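Kirkholm Materials Workshop
Notebook, August, bench 3

Continuation of the moisture work on the Plimport clay. The second batch was received in sealed bags and weighed on arrival at 570 grams per sample. Bags were opened at 9:40 a.m. and the contents spread on trays in the drying cabinet.

Sample 2 lost 142 grams by the afternoon reading. This is more than the Koskela method predicts for a clay of this grade. The tray for this sample sat nearest the cabinet vent, and the result should be treated with caution until it is repeated in the middle position.

Staff are reminded to record the tray position next to each weight. Several entries from the first batch lack it and cannot be used in the comparison.

The balance was checked against the reference weight before and after the readings. No drift was found.

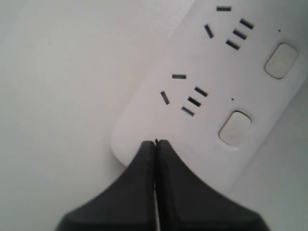

The remaining samples stay in the cabinet overnight at the same setting. The next reading is due at 8:15 a.m. Test bars will be pressed once the weights hold steady over two readings, using the Prokotport mold and the short release time.

Open item: order more tray liners.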